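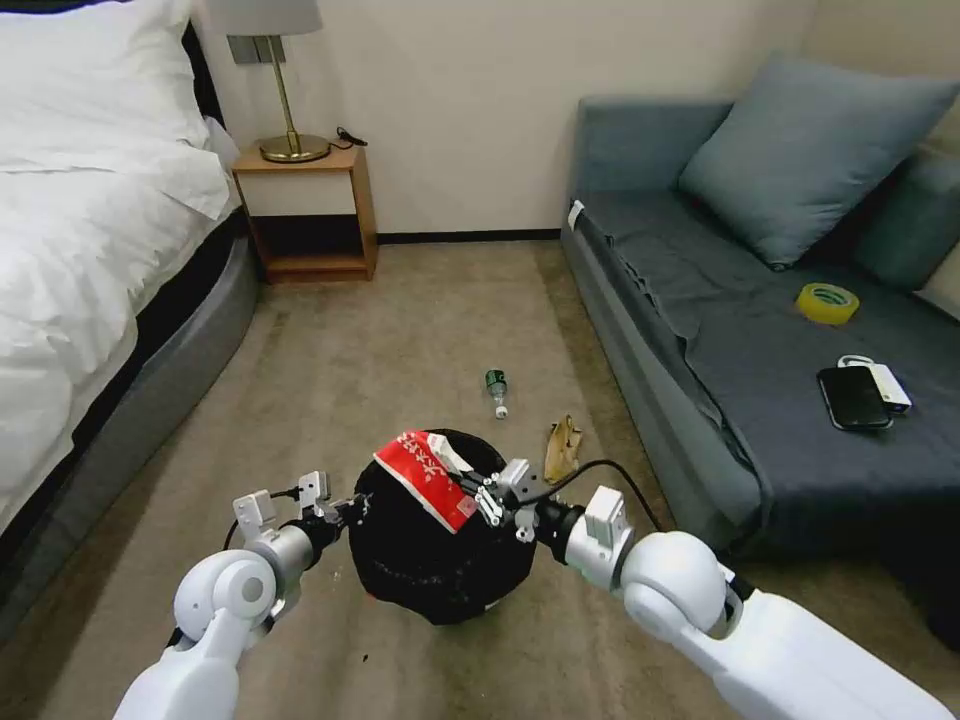 Aqeel Sethi wrote:

> The draft by-law circulated to members says bins from the Lekgate units must be at the kerb by 6 p.m. the evening before collection. Residents on late shifts cannot meet that hour. I would also ask whether the organics stream is to be compulsory from November or only encouraged, as the draft can be read either way. Clause 13 says "shall" and the schedule says "may".

Dear Mr Sethi and list members,

Thank you for your comments on the draft Waste and Recycling By-law. The following response is provided on behalf of the Strata Office.

The 6 p.m. requirement was carried over from the previous contract with Tullex, under which trucks entered Lekgate before dawn. Under the new schedule, collection on the Yousafzai Street side will begin at 7 a.m. each Friday. The Office will accordingly recommend that clause 2 be amended to permit bins to be placed at the kerb at any time up to 6 a.m. on the day of collection. Bins must still be returned to the enclosures by nightfall.

With respect to organics, the inconsistency is a drafting error. The intention is that separation of food scraps be voluntary until the Seltlow depot is able to receive material from all 18 buildings. The word "shall" in clause 13 will be replaced with "may". Members will be given written notice before any change to a compulsory arrangement.

Members are reminded that soft plastics, tissues and paper towel are not accepted in the recycling stream. Loads rejected for contamination are charged to the common fund, and the charges for the past financial year came to $2,255. General waste from individual units should be bagged and tied before it is placed in the shared bins. Bags left beside the enclosures will be treated as dumped rubbish under clause 18.

A revised draft showing both amendments will be posted to this list ahead of the general meeting. Further submissions should be sent to the Office in writing, quoting the clause number.

Yours faithfully,
Strata Office, Lekgate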